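Equipment Planning Meeting: Minutes
Femthorpe Works, Automation Group
27 July 2019

Present: representatives of Automation, Purchasing, Maintenance, Safety and Production. Apologies received from Quality.

1. Minutes of the previous meeting

Accepted with one correction. Under item 4, "cable carrier" should read "cable conduit." The action on spare fuses is closed. The action on the compressor lease stays open and moves to the December meeting.

2. Tool sorting cell: status

Automation reported on the two-arm cell. The task under development is picking mixed hand tools from a shared surface and placing them in containers. Single tools lying apart are considered ready for a longer trial. Overlapping tools are not. The difficult case is a pile in which screwdrivers, hex keys and knives cross one another, as the planner has to choose which item to lift first and the closing fingers can take hold of two handles at once.

Purchasing asked whether a suction tool would remove the problem. Automation replied that thin round shafts give a suction cup very little area to seal on, and that a change of end effector would mean repeating the risk assessment. The meeting agreed to stay with two-finger grippers for this budget period.

The printed table covering was discussed. Automation wants to keep it for development work, on the grounds that a system tuned on a plain surface may fail on a busy one. A plain gray mat will be bought as a second condition. The existing covering is marked and will be replaced from consumables.

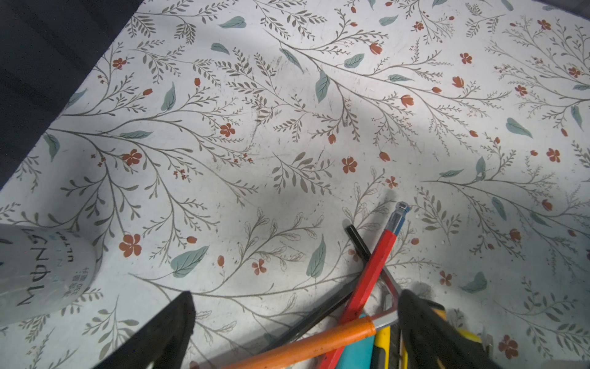

3. Gripper fingers and pads

Two quotations were received for replacement finger pads.

Tierney: molded pads, sold in sets of 48, delivery from stock. Hardness is fixed.

Zallport: pads cut to order, three hardness grades, minimum order value 456 dollars. Longer delivery.

Maintenance preferred Tierney on the basis of stock delivery. Automation preferred Zallport, as the softer grade may hold smooth round handles better. It was noted that no side-by-side data exists for either product on our tools. Purchasing will request samples from both suppliers before any order is placed. No decision was recorded.

Maintenance asked that pad changes be written in the cell log with the cycle count. At present they are not logged at all, and wear cannot be estimated for the budget.

4. Cell layout and containers

The present layout has both arms on the front rail, with a tray and a clear storage box on the table between the walls. Wire baskets on the walls are used for items that are not part of the run. Production questioned whether a clear box is representative of the final installation, where tools will go into drawer inserts. Automation agreed that it is not, and will budget for one set of drawer inserts to be used as targets.

Safety raised loose wiring at the arm bases as a general point for all cells at the Works. Base wiring is to be sleeved and clipped before any cell is moved to the production floor. The cost is small and will be charged to Maintenance. The same applies to thin cables running along the arms, which should be routed so that they cannot reach the gripper.

Knives were also discussed. Safety requires that blades be removed or locked in before a utility knife is placed in any cell. Automation will add this to the setup checklist.

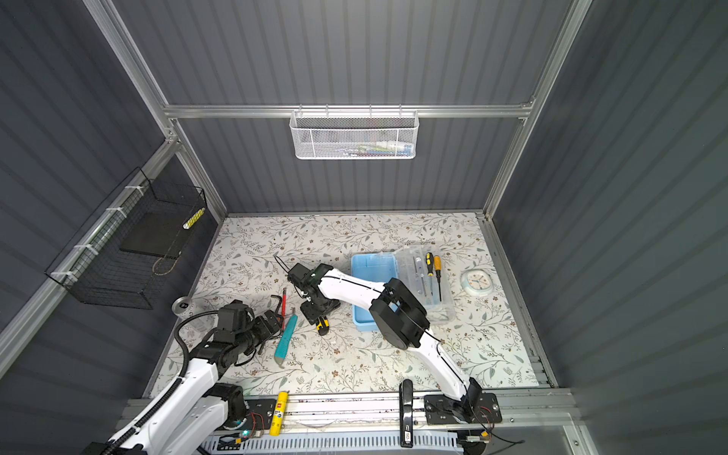 Does the budget cover a third arm for the cell?

The current budget covers two arms only. A third would need a wider enclosure and a separate request, which could be considered in December at the earliest.

5. Wrist cameras

The wrist cameras are to be kept. Automation proposed buying one spare for each arm and one spare fixed camera. The case rests on downtime: a failed camera stops the cell, and the last replacement was slow to arrive. Purchasing accepted the case but asked that all spares be the same model as the installed units, so that mounts and calibration files can be reused.

Lighting was raised in the same item. Shadow from the arm falls on the tools during the approach. A second light bar was proposed at 87 dollars. Approved without discussion.

6. Jirkau integration proposal

Jirkau has offered to supply the production version of the cell as a complete package, including enclosure, guarding, commissioning and operator training. The proposal was circulated before the meeting. Points raised:

The acceptance test consists of 1000 picks of single tools. Automation considers this too easy and wants mixed piles included, with the failure categories agreed in writing.

Training is limited to one shift. Production needs two.

The enclosure is quoted with solid panels. Maintenance wants a removable rear panel for access to the rail.

Spare parts are priced separately and no price list was attached.

Purchasing will return these points to Jirkau and ask for a revised offer. Until it arrives, the production cell will be carried in the plan as an unconfirmed line.

Automation will prepare the pile specification for the acceptance test. It will state the tool types, the minimum number of overlapping items, and whether handles may lie on top of hex keys and other small parts. The pile is to be rebuilt by hand between runs.
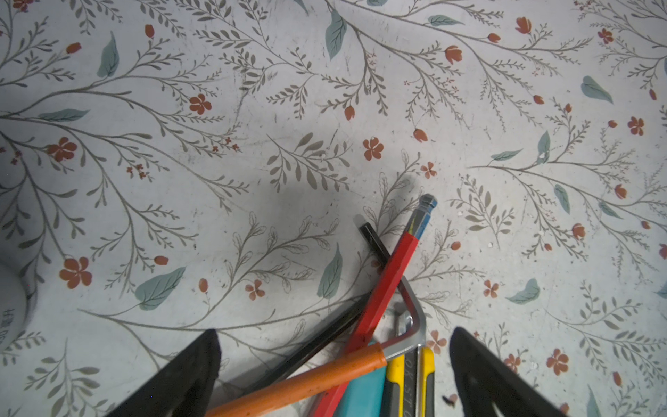
Tierney, by a note sent in ahead of the meeting, remarked that a pile test tells a buyer little unless the drop height and the order of loading are fixed, and asked that both be stated if its pads are to be judged on the result. The point was accepted and added to the specification.

7. Actions

Purchasing: request pad samples from Tierney and Zallport.
Purchasing: return comments to Jirkau.
Purchasing: order light bar, gray mat and replacement covering.
Automation: write pile specification, including drop height and loading order.
Automation: obtain price for drawer inserts.
Automation: add knife check to setup checklist.
Maintenance: start pad change log; sleeve and clip base wiring.
Safety: review guarding drawings when the revised offer is received.

8. Next meeting

To be called by Purchasing on receipt of the revised offer from Jirkau. The compressor lease is not to be taken before December.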